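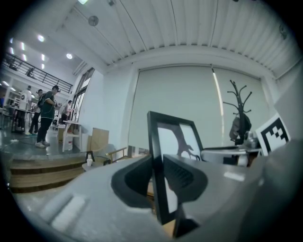
Small black frame on a table or shelf: lean it, hang it, or buy a stand?

Home & Office Setup > Walls and Decor
14 replies, 2 pages merged

ellisdale_renter
I have a black picture frame with a tree print in it, mostly white with dark branches running across the bottom. It used to hang in my old apartment. The new place is a converted office unit with corrugated ceiling panels and a roller blind over most of the back wall, so there isn't much wall left to hang anything on. The frame has been moving between the table and the top of a cabinet for a month.

The built-in easel leg on the back is bent and the frame slides down if anyone bumps the table. Do I fix the leg, get a stand, or give up and put a nail in the one bit of free wall next to the door? Lease allows up to 4 nail holes per room and I've used 2.

graymatter_k
Fix the leg first. If it's the usual cardboard one with a metal hinge, open the tabs, take the back out, and glue a strip of stiff card along the bend. Let it sit overnight under a book. Mine has held since November.

ovenmitt
Nail. You have two left. A leaning frame on a table you use every day ends up face down sooner or later.

ellisdale_renter
It's cardboard, yes. The bend is near the hinge, so there isn't much room to glue a strip.

pinholepat
Then replace the whole back. Frame shops sell them separately, or they'll cut one for you. Bring the old back with you, not just the measurements. I brought measurements and came home with one that was too tall by the width of the lip.

tallboy
I'd get a plate stand. The folding wire kind. I have a Zidmont one and it takes a thick border without trouble. Check how deep your frame is before you order, the small size has short hooks.

ovenmitt
Wire stands slide on a smooth table too. Now you have two things to knock over.

tallboy
Put felt dots under it. Or the clear rubber ones for cabinet doors.

ovenmitt
Felt slides more, not less. Rubber, fine.

tallboy
OK, rubber.

marnie_lou
Is the blind ever up? I ask because if the window behind it gets sun, I would not stand a print facing it. Mine went yellow on one side in a summer. It was a cheap print on plain paper, so maybe yours would do better.

ellisdale_renter
The blind is down most of the day. It's pale gray, and there's a line of light where the two panels meet. I hadn't thought about the print fading. It isn't worth anything but I like it.

marnie_lou
Then just keep it out of that line of light and face it away from the window when the blind is up. Also don't set it right up against a window in winter. Condensation gets in under the back.

graymatter_k
What else is on that side of the room? Could you hang it off something?

ellisdale_renter
A black coat rack, the kind with hooks curving up at the top. It stands in front of the blind with a gray bag on it. White furniture under that. I did think the rack and the print went together, since both look like branches.

pinholepat
They do go together. I'd put the frame near the rack and leave the rest of that side alone. A white print next to a pale blind won't show up much without the black border, but you have the border.

ovenmitt
Do not hang it from the coat rack. Somebody in here is about to suggest it.

hollowcore
I was going to suggest it. I have a frame on a coat rack by the door, on a loop of cord. It's been fine.

ovenmitt
And when you take a coat off the next hook?

hollowcore
I take it off carefully. It's a heavy rack.

tallboy
Depends on the base. If it's one of the thin tripod ones I agree with ovenmitt. A heavy round base could take a small frame.

ellisdale_renter
I don't want to find out with glass in it. Ruling that one out.

sidegate
Another option is a picture ledge. I put up the 40 cm Vitale one. Needs two screws, so that would use up your holes, but after that you can change what's on it without making more. There's a lip at the front so the frame can't slide off.

pinholepat
Are screw holes counted the same as nail holes in the lease? Mine treats anything with a wall plug as damage.

ellisdale_renter
It says "nail or pin holes." So I'd have to ask.

sidegate
Ask by email so you have it in writing. Adhesive strips might do for one frame if the wall is painted and smooth. I used the Handex ones and they came off clean. Wipe the wall first and wait the full hour before you hang anything.

marnie_lou
Strips took the paint off in my hallway. Different brand, old paint. Test one behind a door.

ellisdale_renter
Update. I took graymatter_k's advice and opened it up. The hinge rivet was loose as well as the card being bent, so I'm replacing the back. The shop near me wants 6 dollars for one cut to size. Until then it's lying flat on the cabinet. I emailed the landlord about the ledge.

ovenmitt
Still say nail.

graymatter_k
Ask the shop for the back with the leg that opens both ways, so you can stand it tall or wide. They usually cost the same.

ellisdale_renter
Will do. Picking it up tomorrow afternoon.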